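Paper bag (as container)
Last updated in February
By the Household Containers desk

A paper bag used as a container is a bag that has stopped carrying things and started holding them. The usual material is brown kraft paper, with the mouth opened wide and the rim rolled or folded down until the bag resembles a shallow basket. It is found on shelves, in trays and under desks, generally beside a proper basket bought for the same purpose.

Construction

The rim is folded outward, inward, or in whatever direction it was already going. Manuals favor an even cuff; most surviving bags have a jagged one. Tape or clips may be added at the rim, where the paper is handled most and forgives least. Each repair makes the bag sturdier and harder to pass off as tidy.

Some owners set the bag in a plastic tray, giving the container a container. The Mostyn method, taught in household courses, calls for a cuff of 4 fingers' depth and a fresh bag every 50 days. Compliance with the second part is thought to be low.

Contents

Paper bags attract small, light, soft things that belong to no established category. Typical holdings are balls, foam sponges, toy blocks, plush animals and the odd piece of toweling. A survey of hall closets in the town of Illa recorded 80 bags in this kind of service, of which 11 had contents their owners could name without looking. The rest were described as "bits."

The cloth is a special case. A towel too ragged for the bathroom is seldom thrown out. It is moved to the bag, where it hangs over the side or lies across the middle and is counted as a lining by those feeling generous.

Wear

Kraft paper creases at once and tears later, usually at the rim and along any flap. Specks of debris gather on the floor of the bag and are removed by tipping it out, a procedure which also removes the contents. The Skostberg catalog sells a stiffened insert for the purpose. The Zunell housekeeping guide recommends another bag.

See also: Basket; Junk drawer; Tape
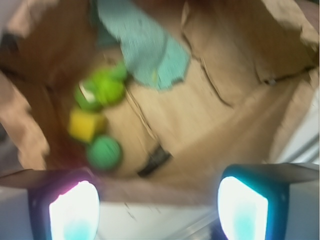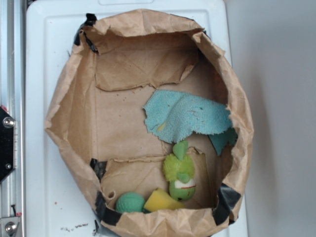
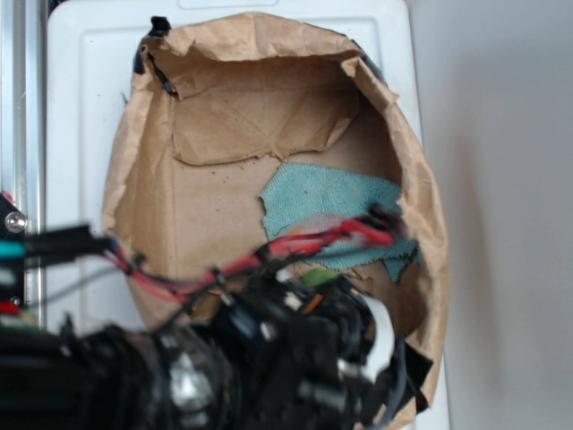
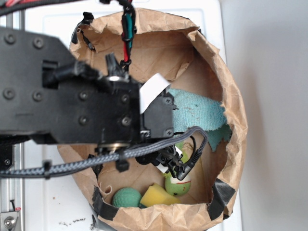
Open brown paper bag with a blue cloth inside.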